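Chapter 2
What the Giving Rate Measures

Every spring, private schools send out a number. At Liltard, a day and boarding school near Solon, the number last May was 59 percent, printed in large type on the back of the alumni magazine. It meant that 59 percent of graduates had given to the annual fund. Parents saw it, and so did the trustees, and the head of school mentioned it twice in one speech.

A student new to fundraising work should ask a dull question at this point. Fifty-nine percent of what?

The last chapter treated the annual fund as a budget line. This one treats it as a claim, and claims need checking. The giving rate is a fraction. The top is the number of graduates who gave. The bottom is the number the school decided to count, and a good deal of care goes into that decision.

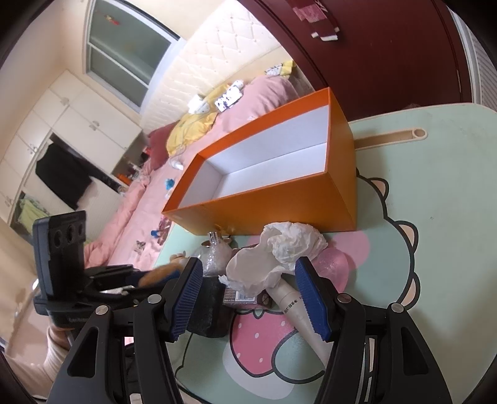 Liltard keeps its records in a donor system called Vik, as many small schools in its region do. Vik lets the office mark a graduate as "lost" when mail comes back. A lost graduate drops off the bottom of the fraction. So a school that stops looking for its older classes will see its rate go up without one more dollar coming in. In the year before the 59 percent, the office marked 209 people as lost. Some of them surely were. Others had a working phone number on the same record.

The top of the fraction has its own trouble. If a married couple who both attended send one check, most offices count two donors. That seems fair enough. But what about a class agent who pays a dollar each for classmates who never answered? Several schools have counted those dollars. The practice is hard to defend, and you will meet people who defend it.

Then there is the Sornus drive, a one-day appeal that promised a gift of $1000 to any class reaching full participation. The drive was praised at the time as proof that alumni felt close to the school. It may have been. It also paid classes to get small gifts in by midnight, and nearly all of the new donors gave less than a movie ticket costs. Whether they gave again is the figure a careful reader would want, and the report on the drive left it out.

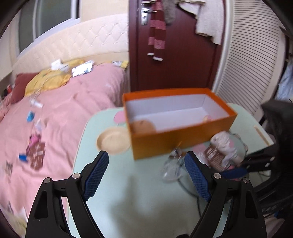
A reader of an earlier draft wrote back that this was too hard on small gifts, and that a first gift of any size is how every large donor begins. Her own office had seen it happen many times, she said, and a student who learned to sneer at five dollars would not last a year in the work.

The point about sneering is fair. The rest needs records. Offices remember the graduate who started at five dollars and later paid for a boathouse — it makes a fine story at a dinner — and do not remember the many who gave five dollars once. To know whether small first gifts lead to large ones, you have to follow the whole group, including those who went quiet. Section 2.1 shows how to set up such a count using plain class lists.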